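I've been switching my mother's apartment over to a new electric plan and it took most of the summer. Writing down how it went in case someone else is in the middle of the same thing.

The old plan was with Livance. She had been on it since she moved in. It was a fixed rate that ran out last December, and after that she was on the default rate without knowing it. The letter had come. It was in a drawer with the takeout menus.

Default rate meant her bill went from 64 dollars a month to 110. Same apartment, same fridge, same two lamps she leaves on in the hall.

First call to Livance, in June. They would not talk to me because my name is not on the account. Fair enough. They said my mother could call and add me. My mother does not like the phone, so that took a couple of weeks.

Second call, she was on the line with me. The agent was polite and read us the whole list of plans. None of them matched what was on the website. I asked which one was right and she said the website was for new customers.

If you do this, have the meter number ready. It is printed on the meter and also on page 2 of the bill, in the small box on the right. The account number is a different number and they will ask for both.

My neighbor Margareta Barbu went through it last year and told me to look at the cancellation fee before anything else. Good advice. Default rate has no fee at all, so there was nothing holding my mother there.

We compared three companies. Dorkach had the lowest price per unit but a high monthly charge. For a big house that could work out. For one person in a small place it does not.

Grellari was a little higher per unit with a low monthly charge. I put her last twelve bills into a spreadsheet and ran both. Grellari came out cheaper in every month except January.
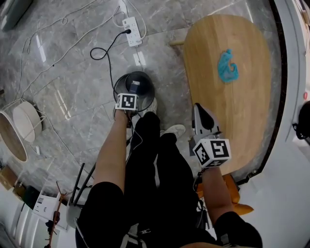

The switch itself was a form online. Name, address, both numbers, a start date. Then an email she had to confirm within a few days, and it went to her junk folder. Check the junk folder.

You do not need to call the old company to cancel. The new one does that. I called anyway and was told the same thing, after a long hold.

Read the meter yourself on the day it changes and take a picture of it. The final bill from Livance used an estimate and it was too high. I sent the photo and they fixed it, no argument.

First Grellari bill came today, Monday, September 13, 2021. It is right. She is on paper bills because she wants paper bills - they charge a small fee for that and I have decided to leave it alone.

The new rate is fixed for a year. I put the end date on my own calendar and on the one in her kitchen.

Gas is next. Ylva Forsberg asked me in the replies if it works the same way. I don't know yet. Will post when I do.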